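Akach Kornura 手持夹爪
产品页面 / 安全通知 / 维修说明

型号：Kornura 手持式，标准版和左手版
状态：继续销售；序号 983 以及更小的序号有一项必须做的检查
通知发布：2025年9月9日

请先读这一段

如果您已经有一台 Kornura，并且机身底部标牌上的序号是 983 或者更小，请先停止使用，做完本页“自己检查”那一部分，再决定是否继续。我们在这个序号范围内发现两个故障。第一个故障在扳机的回位机构：手指松开以后，夹指有时不会马上张开，过一会儿才突然张开。第二个故障在标记方块的座：方块会慢慢转动一个很小的角度，人的眼睛很难发现，但是记录下来的位置数据会变得不正确。

第一个故障和人的安全有关系。第二个故障和人的安全没有直接关系，但是如果用这些数据去控制一台真的机械臂，后面可能出现碰撞。所以我们把两个故障放在同一个通知里，希望用户一次把它们都处理好。

序号 984 开始的机器使用新的零件，没有这两个问题。购买新机器的客户可以直接去看“产品介绍”。

产品介绍

Kornura 是一只用手拿着操作的夹爪。操作的人握住手柄，用食指拉扳机，两根夹指就合上；松开扳机，夹指就张开。机器里面没有电机，夹持的力全部来自人的手。因此它可以做出人觉得自然的动作，例如把一个杯子放进架子，把一条毛巾对折，把一根插头插到插座里面去。

夹爪上可以安装相机和标记方块。相机看夹指前面的区域，标记方块让外面的定位系统知道夹爪在空间里的位置和方向。每一次动作都会被记录，以后这些记录可以给安装了同样夹指的机械臂使用。我们的很多客户是这样工作的：早上几个人用手持夹爪收集动作，下午在机械臂上试。

我们从一开始就希望手持的夹爪和机械臂上的夹爪用同一套夹指。夹指的长度、表面的硬度、张开的最大距离都相同，这样人看到能夹住的东西，机械臂通常也能夹住。这个想法到今天没有改变，本次维修也不改变夹指的尺寸。

机身是塑料外壳，里面有一个金属骨架。所有受力的螺丝都拧在金属骨架上，除了标记方块的座。方块的座以前是拧在塑料上的，第二个故障就从这里来，下面会详细说明。

第一个故障：夹指张开迟到

扳机后面有一根拉簧和一个小的导向轮。扳机拉下去的时候，拉簧变长；手指松开以后，拉簧把扳机拉回原来的位置，夹指同时张开。在有故障的机器上，导向轮的侧面会碰到外壳内壁上的一条加强筋。新的机器碰不到，因为轮子和筋之间有足够的间隙。使用了一段时间以后，导向轮的轴套磨损，轮子开始向一边倾斜，间隙就没有了。

这时候操作的人会感觉扳机有一点“粘”。松开手指，扳机停在半路，夹指还合着。多数人这时候会做两件事当中的一件：用另一只手去推夹指，或者摇一摇整只夹爪。这两种做法都不好。夹指被卡住的时候，拉簧里还保存着力，推一下或者摇一下，导向轮从筋上滑过去，夹指会很快地张开，可能打到放在旁边的手指。

还有一种情况，是扳机已经卡住，人却继续用力拉。力量不能到夹指，都到了导向轮的轴上。在我们收回的一台机器里，轴已经弯了，轴的一端在外壳里面磨出一道沟。用户告诉我们，那一天他们觉得扳机重，以为是天气冷，所以就多用了一点力气。

我们收到的报告里，有人的指甲旁边被夹破了皮，没有更严重的受伤。我们不认为这是一件小事。夹指末端比较窄，如果那里放着的是小指，结果可能不一样。

为什么出厂检查没有发现

我们出厂以前给每一台机器做扳机试验，连续拉和松，看夹指能不能完全张开。试验的时候机器是水平放在夹具里的。导向轮倾斜的方向和重力有关系：机器水平的时候，轮子往没有筋的一侧靠；机器朝下的时候，轮子往有筋的一侧靠。但是用户在桌子上拿东西，夹爪几乎总是朝下的。我们的夹具没有模仿这个姿势。这是我们设计试验时的错误，和用户怎么使用没有关系。

另外，试验的次数太少，轴套还没有开始磨损，试验就结束了。现在的试验改成三个方向都做：水平、朝下、侧放，次数也增加了许多。新机器的箱子里有一张试验单，上面写着三个方向的结果。

第二个故障：标记方块转动

标记方块装在夹爪上方的一个座上，方块的面上印着黑白的方形图案，定位系统的相机看图案来计算方向。方块的座用两颗自攻螺丝固定在塑料外壳上。方块比较突出，夹爪放下、装箱、经过门框的时候，最先被碰到的常常是它。

每一次碰撞，自攻螺丝在塑料里的孔就变大一点。孔变大以后，座可以转动。转动非常小，看上去方块还是正的，用手摸也觉得是紧的，可是夹指末端离方块有一段距离，方块转一点，计算出来的夹指位置就差了很多。在一台退回的机器上，我们测量到夹指末端的位置偏差是 6 毫米。

6 毫米对于叠毛巾也许没有影响。对于插插头，就是插得进去和插不进去的区别。更麻烦的是，偏差不是固定的。上午的记录和下午的记录可能不一样，中间夹爪在桌子上碰了一下，没有人记得。

有一个客户的经过我们得到同意写在这里，不写出单位的名字。他们用 Kornura 收集了把试管放进架子的动作，在 Stastis 软件里看，轨迹很平滑，没有任何警告。然后他们在机械臂上重放。机械臂把试管放在架子的边上，一直往下压，直到力的限制起作用，机械臂停了。试管破了，碎片掉在桌子上。他们先检查机械臂，重新校准了机械臂，没有用；然后检查相机，也没有用。最后有人把夹爪放到一块平板上，用直角尺靠着方块，才看到缝隙。这一次检查花了他们很多天。

Stastis 为什么没有给出警告

Stastis 会检查标记是不是看得见，图案是不是清楚，相机之间的结果是不是一致。方块转动以后，标记还是看得见，图案还是清楚，所有相机看到的都是同一个已经转动的方块，所以结果也是一致的。软件没有理由怀疑。它知道方块在哪里，但是它只能相信方块和夹指之间的关系和校准那一天相同。

新的 Stastis 版本增加了一个“闭合点检查”。开始记录以前，操作的人把夹指闭合，用夹指的尖端碰校准板上的一个小坑，然后从不同的方向倾斜夹爪，尖端一直不离开小坑。如果方块和夹指的关系没有变，软件算出来的尖端应该留在一个点上。如果尖端在画圆，就说明方块转动了，软件会拒绝开始记录。这个检查对于所有序号的机器都可以使用，我们请新机器的用户也使用它。

旧版本的 Stastis 没有这个功能。升级不收费，升级以后旧的记录文件可以照常打开。

哪些机器需要检查

序号在机身底部的标牌上。请只看标牌上最后的数字，前面的字母表示颜色和左右手，和故障没有关系。

序号 983 和更小：两个故障都可能有，必须检查，并且更换零件。
序号 984 和更大：不需要更换零件，建议做闭合点检查。
没有标牌，或者标牌看不清：请当作序号 983 以下处理。

曾经在 Dalgleish 维修站换过外壳的机器，情况有一点复杂。换外壳的时候可能用的是旧外壳，也可能用的是新外壳，标牌却是原来的。打开手柄下面的小盖，往里看，如果外壳内壁上有一条直的加强筋，就是旧外壳；如果筋在中间断开，有一个缺口，就是新外壳。看不清楚的话，请拍一张近的照片寄给维修站，他们会回答您。

租用的机器也在范围里面。如果机器是从别的公司租来的，请把本页的地址告诉出租的公司，同时自己也不要继续用。

自己检查

检查需要一张平的桌子、一把直角尺、一块软布，不需要打开外壳。请在检查以前把相机的线拔掉。检查的时候，手不要放在两根夹指之间，也不要放在夹指张开时会经过的地方。

扳机的检查

1. 把夹爪朝下拿，夹指指向地面。
2. 慢慢拉扳机，到底以后停一下。
3. 慢慢松开食指，让食指一直轻轻贴着扳机。
4. 注意扳机有没有离开食指，或者停住不跟着食指走。
5. 把夹爪向左侧倾斜，重复。再向右侧倾斜，重复。
6. 每一个方向都做 50 次。

只要有一次扳机停住，就算不合格。请不要因为“后面又好了”就算合格。轴套的磨损不会自己变好。

如果检查当中夹指卡住，请把夹爪放在软布上，夹指朝着没有人的方向，用一支铅笔或者一根木棍去碰扳机，不要用手指去推夹指。夹指张开以后，停止检查，把机器放回箱子。

标记方块的检查

把夹爪侧面靠在桌子上，直角尺放在桌面，慢慢靠近方块的一个面。尺和方块之间应该没有光透过来，或者只有一条上下一样宽的光。如果光的一头宽、一头窄，方块已经转动了。

然后用两个手指拿住方块，非常轻地转。不要用力，用力的话好的座也会变坏。如果感觉到任何移动，就算不合格。

请不要自己把自攻螺丝拧紧。我们理解这是最自然的想法，但是孔已经变大，拧紧以后的方块在几天里看上去很好，再碰一下就又松了，而且塑料可能裂开。也请不要在座的下面加胶水。加了胶水的座我们没有办法拆下来，只好更换整个外壳。

检查合格以后还能不能用

扳机和方块都合格的机器，在零件寄到以前可以用，但是有条件：每一次开始工作以前重复扳机检查；记录的数据在没有做闭合点检查以前，不要放到机械臂上去；操作的人的另一只手不要扶夹指。如果操作的人是学生或者第一次使用的人，请等到零件更换以后再用。

不合格的机器不能用，也请不要放在架子上。曾经有一台不合格的机器被放回架子，第二天另一个人拿去用了。请在手柄上绑一张纸条，写上“不能用”，或者把扳机用扎带绑住。

更换的零件

维修包里有一个新的导向轮，轮子两边都有轴肩，不会倾斜；一根新的轴；一个金属的方块座，拧到里面的金属骨架上，不再拧在塑料上；还有一个定位销，让方块只能按照一个方向装。旧的方块可以继续使用，如果图案没有刮伤。

维修包不收费，运费由我们付。登记的时候请写序号和收件的地址，收到登记以后 21 天以内我们会寄出。如果一个地方有很多台机器，请把序号写在一张表里一次登记，这样零件会放在一个箱子里，不会分散。

不愿意自己更换的用户，可以把机器寄到 Dalgleish 维修站。维修站会更换零件，重新校准，并且把一张校准单放在箱子里。寄来以前请拆下相机，我们不希望相机在路上坏掉。夹指可以不拆。

自己更换的步骤

1. 松开手柄两侧的四颗螺丝，把外壳放在软布上打开，打开的时候用手掌压住扳机，否则拉簧会弹出来。
2. 用小钩子把拉簧从扳机一端取下。请戴护目镜。
3. 把轴从没有卡圈的一侧推出，取出旧的导向轮。
4. 看外壳内壁。如果加强筋上有很深的沟，请停下来联系维修站，这个外壳应该更换。
5. 装上新的轴和导向轮，轮子应该可以自由地转，左右摇的时候没有可以看见的倾斜。
6. 挂上拉簧，合上外壳，先不拧紧螺丝，拉扳机几次，确定没有线被夹住。
7. 拧紧外壳的螺丝，按照对角的次序。
8. 拆下旧的方块座，把新的金属座放上去，定位销对准，拧紧。
9. 做一次完整的校准，然后做闭合点检查。

第九步不能省略。新的座和旧的座高度不同，如果使用旧的校准文件，所有的位置都会偏高。软件会问是否使用上一次的校准，请选择“否”。

导向轮和轴不要加油。油会带着灰尘进到轴套，我们试验过，加油的比不加油的磨损快。

已经记录的数据怎么办

这个问题我们收到得最多，很抱歉，没有一个简单的答案。如果您知道方块在什么时候开始松动，那个时间以前的数据可以用。如果不知道，请看记录里面有没有可以比较的时刻：例如每次开始和结束时夹爪都放在同一个架子上，那么架子的位置在不同的记录里应该相同。Stastis 可以把这些时刻找出来，画成一条线。线是平的，数据可以相信；线上有一个台阶，台阶就是方块被碰到的时候。

台阶以后的数据有时候可以修正。如果台阶只有一个，后面的线又是平的，那么把一个固定的转动加回去就可以。如果线一直在慢慢走，我们不建议修正，请重新收集。我们知道重新收集要用很多人的时间，但是用错误的数据训练出来的动作，会在机械臂上以一种很难解释的方式出错。

只用相机图像、不用位置的项目，数据不受影响。

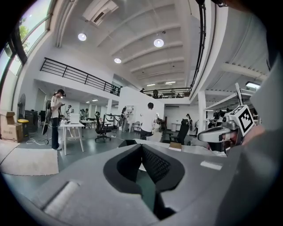
全文阅读时间：21 分钟

在多人工作的大房间里使用

许多用户把夹爪带到开放的大房间里，同一层有别人在工作，有人站着看手机，有人在工作台前面忙自己的事。夹爪上面印着黑白图案的标记方块朝一边伸出来，拿着夹爪走路的时候，请记住自己的宽度比平常大。经过办公椅、柱子和桌角的时候，让方块在身体的里面一侧。

地面上有线的房间，请把要走的路线先清理，或者用线槽盖住。人拿着夹爪走路时，眼睛往往看着夹指前面的东西，不看脚下。有夹层和栏杆的地方，不要把夹爪伸到栏杆外面，手腕上的绳子要套好。绳子在标准的箱子里，有些用户觉得它妨碍动作，就没有装，我们请他们装回去。

窗户很亮的时候，定位相机可能看不清图案。这时候 Stastis 会显示“标记丢失”，这是正常的，和本页说的故障不同。拉上窗帘，或者换一个方向站，标记会回来。如果标记总是在同一个动作里丢失，请看是不是自己的手挡住了方块。

把夹爪放下的时候，请放在架子上，不要方块朝下放在桌子上。新的金属座比旧的结实，但是方块本身还是塑料的，边角碰坏以后图案不完整，也要更换。

两个人同时使用两只夹爪的时候，方块的图案编号不可以相同。编号在方块底面。换零件时如果同时打开两只夹爪，请先在方块上做记号，我们自己的工作间里也发生过装反的事。

机械臂重放的时候

更换零件以后第一次重放，请按照下面的方法做，即使闭合点检查已经合格。

把速度降到最低，把要拿的东西从桌子上拿走，只让机械臂在空中走一遍。站在急停按钮旁边的人不做别的事情。第二遍放一个软的东西，例如海绵，高度和真的东西一样。第三遍才放真的东西。玻璃的东西请放在最后。

力的限制不能代替这些步骤。上面写的那一次试管破碎，力的限制是起作用了的，机械臂停的时候，试管已经破了。

机械臂的工作范围里不要留人，包括拿着手持夹爪的人。有些用户喜欢一边看机械臂重放，一边在旁边用夹爪记录下一个动作，这样很省时间，但是请隔开距离，在地面上贴线。

日常保养

夹指表面用微湿的布擦，不要用酒精，酒精会让表面变硬变滑。方块图案用干的软布擦，指纹太多会反光。外壳可以用一般的清洁剂，喷在布上，不要喷在机器上。机身凹处容易留下灰尘，用软的小刷子刷出来，不要用压缩空气直接吹，灰尘会进到扳机后面。

每一个月做一次扳机检查和直角尺检查，把结果写在箱盖里面的表上。表写满了可以向维修站再要，也可以用自己的表，但是请把序号写在上面。掉在地上的夹爪，不管从多高掉下，都要马上做两个检查。

拉簧每年更换一次。我们把每年 1 月定为建议更换的月份，这样容易记得，许多实验室那时候也正好不太忙。拉簧的编号在说明书最后一页，左手版和标准版用同一根。

长时间不使用时，扳机应该在松开的位置，不要用扎带绑在拉下的位置，除非是不合格、等待维修的机器，这种机器绑的时候也请绑在松开的位置。前面“不能用”的意思是不让扳机被拉动，请把扎带穿过扳机后面的孔。有一位用户问过，所以写得详细一点。

购买和箱子里的东西

标准的箱子里有：Kornura 手持夹爪一只、夹指一对、标记方块一个（已经装好并且校准）、校准板一块、手腕绳一根、放置架一个、说明书、三个方向的试验单。相机不在箱子里面。相机支架可以选择，订购的时候请写相机的型号，我们会回答能不能装。

Stastis 的使用许可跟随夹爪，一台夹爪一个许可。把夹爪卖给别人的时候，许可一起过去。如果卖的是序号 983 或更小的机器，请先完成维修，或者把本通知一起交给买的人。

仓库里剩下的旧机器我们已经全部收回，经过 Dalgleish 换了零件以后作为翻新机出售。翻新机的标牌上，序号后面有一个字母 R，价格比新机低。带 R 的机器不需要做更换，即使数字小于 983。

退货：由于本通知而不想继续使用的客户，可以退货，不需要说明理由，请在登记页面选择“退货”，不选择“维修包”。退货的机器也请绑好扳机再寄。

报告问题

如果夹指卡住，或者方块松动，或者有人受伤，即使很轻，也请告诉我们。报告里请写序号、当时夹爪的方向、扳机是在拉还是在松、大概使用了多久、有没有掉过。如果有 Stastis 的记录文件，请一起寄来，图像部分可以删除，我们只需要位置部分。

请不要先把机器修好再报告。修好以后我们看不到原来的样子，就很难知道还有没有第三个原因。

我们收到报告以后会回信，说明机器应该寄回还是可以留在您那里。新的情况会写在本页最上面的状态一行里，以前的文字不删除。

Akach 产品安全组

相关页面：Kornura 说明书 / Stastis 升级 / Dalgleish 维修站登记 / 维修包申请 / 翻新机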